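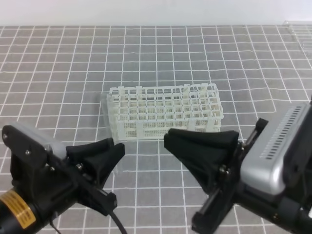
Flanden, April

**Slide 1. The squeeze**

OK, hi everybody! (Wait for the door to close.) My talk is on how we crushed a rack with a very polite robot. The job at Bromholm is dull on paper: grippers on both sides, white test tube rack between them, pick it up, move it over, put it down. We'd run it 300 times and I'd pretty much stopped watching.

Then one afternoon the left arm lost its force reading and kept closing. No alarm, no red light, just a crunch from across the room, and me running for the stop button with a sandwich in my hand.

**Slide 2. What the log said**

The force value froze at 3 newtons and stayed there. Our limit was 20, so as far as the software knew, everything was lovely and it should keep squeezing. A frozen number looks exactly like a calm one! (Pause here, people usually groan.)

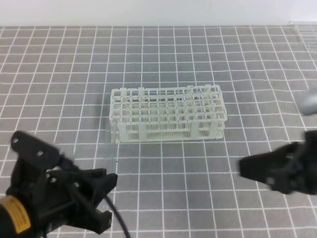

Margaritis asked me right away why the right arm hadn't noticed, and fair enough, it was being shoved sideways the whole time. Well, we'd only told it to watch its own fingers. Push from the other side counted as "contact, good."

**Slide 3. The fix**

Every reading now carries a counter. If the counter sits still for 56 milliseconds, both arms stop and hold. They don't open, please don't make them open, a dropped rack with tubes in it is a worse day. We test with empty racks (I learned that one on an earlier project and I'm not telling that story).

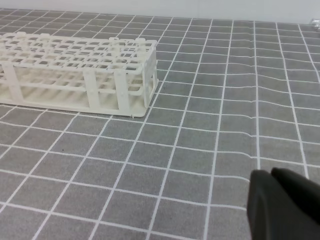

*Wrist view, rack empty, gripper off to the right.*

Skip the wiring diagram if we're running long. Short version: the bad connector was on the Rurkine board, it worked loose when the arm turned, and I'd plugged it in myself.

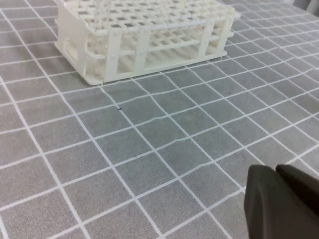
One comment from the dry run was that a stop button within arm's reach would have beaten any counter, and I've got no comeback to that. We moved the button to the front of the bench the same week.

**Questions.** Have the log open in the other window, somebody always wants the raw numbers.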